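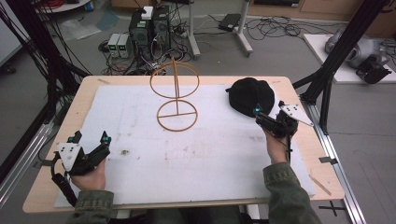
Cumel Hat Patterns, data card
Version 4, updated November 29, 2024

Contents
109 knitting patterns for hats, typed up from the leaflets of the Darness yarn shop, which closed and left behind four filing drawers and a strong smell of mothballs. One row per pattern. Plain CSV, UTF-8, commas inside quotes where the designers could not stop talking.

Fields
id: a number. It means nothing. Please don't sort by it and write to me.
title: as printed, including the exclamation marks.
style: beanie, beret, bonnet, earflap, other. "Other" is mostly tea cozies that somebody filed with ambition.
yarn_weight: converted to modern US terms. The leaflets say things like "medium-thin," so I guessed. Guesses carry a g in the next column.
needle_us: US size. Old UK sizes run backward, and I have converted them all, some of them twice before I noticed.
cast_on: stitches for the adult size. Blank if the leaflet says "enough."
notes: coffee stains, missing lines, remarks in pencil ("NO" appears a lot).

Known problems
Two patterns, Cordero and Plestancombe, are the same hat with different pompoms. I kept both because their fans write in.
Row 2 has a decrease round that can't be worked by a person with the usual number of hands. It is copied faithfully.
Head sizes are in inches and reflect a smaller, more hopeful population. Swatch first.
Crown shaping was typed from faded print in August, in an attic. Treat any 3 as a possible 8.

Changes since version 3
Fixed needle sizes (see above).
Removed a mitten.
Put the mitten back under "other," after complaints.

Use
Free for personal knitting, teaching and counting things. Leaflet artwork is not included. Corrections are welcome if they come with the row id and the field name. "The green one is wrong" describes most of the drawer.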